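厨房水槽

厨房水槽，民间也叫洗菜池、水斗、洗碗池，南方一些地方的老人至今仍习惯叫它“水池子”，是住宅厨房里用来盛水、洗涤和排水的固定设施。它通常与台面、水龙头、下水管和存水弯一起构成厨房的“湿区”，与炉灶所在的“热区”相对。一个家庭每天在水槽边站立的时间，往往比坐在餐桌旁的时间还要长，所以这件看似平常的东西，在住宅史和家务史里其实占着相当有分量的位置，值得慢慢说一说。

名称

“槽”字本指盛饲料或引水的长条形器具，石槽、木槽、水槽都由此而来。在自来水进入住宅以前，“水槽”多半指院子里或井边的石槽，洗菜、洗衣、饮牲口各有各的槽，讲究的人家绝不混用。等到水管接进屋里，这个词也就跟着搬进了厨房，意思渐渐收窄，今天说起水槽，多数人首先想到的便是灶台旁边的那一个了。

历史

早期的厨房里并没有固定的水槽。水从井里或河里挑回来，存在水缸中，用的时候以瓢舀进木盆或陶盆，洗完再端到门外泼掉。这样的办法费力，却也有它的好处：盆可以挪动，天气好的时候，一家人尽可以把洗菜的活儿搬到院子里，边说话边择菜。许多上了年纪的人回忆起童年，最先想起的就是这样的下午。

石制的浅槽是后来逐渐普及的。它一般嵌在窗下的墙边，槽底略微倾斜，一头凿有小孔，污水顺着孔流到墙外的沟里。石槽沉重，搬运不易，因此常常由本地石匠就近取材打制，不同地方的石槽颜色和纹理各不相同。浅槽的深度往往只有一掌，装不了多少水，主要用来冲洗和沥干，真正需要浸泡的东西还是要放进盆里。

进入自来水时代以后，陶瓷水槽和搪瓷铸铁水槽相继出现。陶瓷槽洁白厚实，清洁起来十分省心，缺点是碰到沉重的铁锅容易崩口；搪瓷铸铁槽更耐磕碰，但一旦瓷面破损，里面的铁便会生锈。再往后，不锈钢水槽凭着轻便、耐用和价格适中，成为许多国家新建住宅的常见选择。
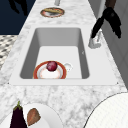
家务史研究者哈南·比塔尔（Hanan Bitar）在谈到这一段变迁时认为，水槽的真正革命在于排水，供水倒在其次。她的理由很朴素：水挑得再远，总还能挑得回来，而脏水若是没有去处，厨房就永远不能算是室内的房间。她整理过65户人家的口述记录，其中提到“不用再出门倒水”的次数，远远多过提到“不用再挑水”的次数。这个看法未必人人赞同，不过它确实提醒了后来的研究者，多去留意那些藏在柜子里、平时看不见的管道。

材质

现代水槽的材质大致可以分为金属、陶瓷、天然石材和人造复合材料几类。不锈钢槽有拉丝、压纹和光面等不同的表面处理，拉丝面不显水渍，光面则容易留下划痕。陶瓷槽颜色稳定，耐热耐酸，许多喜欢老式厨房的人对它情有独钟。天然石材的槽多为定做，质感温润，但需要定期做防护，碰上醋和柠檬汁要格外小心。人造复合材料通常以石英颗粒和树脂压制而成，噪声小，颜色选择多，只是不宜直接放置刚离火的锅。

市面上常见的一些系列也各有侧重。里尼科（Rinico）以深槽复合材料见长，洛尼克（Lonik）则专做小户型的圆角单槽，塞拉诺（Serrano）多年来一直坚持生产厚边陶瓷槽，在翻修旧房的人当中颇有口碑。

形制与安装

按照槽体的数量，水槽可以分为单槽、双槽和三槽。单槽空间完整，洗大锅和烤盘最为方便；双槽可以一边浸泡、一边冲洗，适合习惯手工洗碗的家庭；三槽多见于餐馆和食堂，清洗、冲净、消毒依次进行。

按照与台面的关系，又有台上、台中和台下三种装法。台上装法最简单，槽沿压在台面之上，更换也容易，只是槽沿与台面之间的那道缝要常常擦拭。台中装法让槽沿与台面齐平，看上去清爽，对开孔的精度要求很高。台下装法则把槽体固定在台面下方，台面上的水可以直接扫进槽里，深受爱干净的人喜爱，但承重全靠胶和支架，施工时千万马虎不得。

水槽的高度也大有讲究。由于人在洗东西时双手探向槽底，真正的工作面比台面要低，个子高的人若用了偏低的水槽，不出几天便会觉得腰酸。有经验的木工师傅会请主人先在台边站一站，弯一弯手肘，再决定柜子做多高，这个老办法到今天依然管用。

窗下的水槽

把水槽放在窗下，是许多地区流传已久的做法。最初的原因十分实际：靠外墙便于排水，白天又能借光，看得清菜叶上的泥沙。后来有了电灯和通畅的管道，这两条理由都不那么要紧了，习惯却保留了下来。洗碗的人抬头能望见院子，看看孩子回来了没有，看看晾着的衣服要不要收，这样的几分钟，对一天忙到晚的人来说是难得的松快。 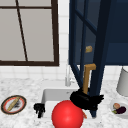
耶夫波特（Jevport）老城区的旧宅在这方面很有代表性。那里的厨房大多朝向内院，邻居之间隔着窗子借盐、递消息、商量晚饭，水槽边便成了半个客厅。当地一处旧宅经过修缮，于2025年6月21日重新开放，底层厨房保留了原有的石槽和槽底的排水孔，来访者常常在那里停留许久，说起自家祖母的厨房。

日常养护

水槽养护的第一要诀是勤擦。用完之后以软布抹干，水垢便不容易积起来；已经积下的，可以用稀释的白醋敷上片刻再擦，但天然石材不可用此法。不锈钢槽应顺着纹路擦洗，避免使用钢丝球。陶瓷槽里可以垫一块软垫，洗重物时心里踏实一些。

下水口的滤网宜每日清理，菜渣和饭粒不要图省事冲下去。油脂尤其麻烦，热的时候看着像水，流到管子里一凉便凝成块，日积月累，再粗的管道也会变窄。比较稳妥的做法是先用纸把锅里的油擦去，再行清洗。若是水流变慢，可以先用皮搋子试一试，仍不见效，就拆开存水弯查看，动手以前记得在下面放一只桶。

存水弯里常年存着一小段水，用来阻隔下水道的气味。久不住人的房子，这段水会慢慢蒸发，屋里便有了异味，出远门回来，打开龙头放一会儿水，多半就好了。

参见

洗涤盆、存水弯、厨房台面、家务史、给水排水工程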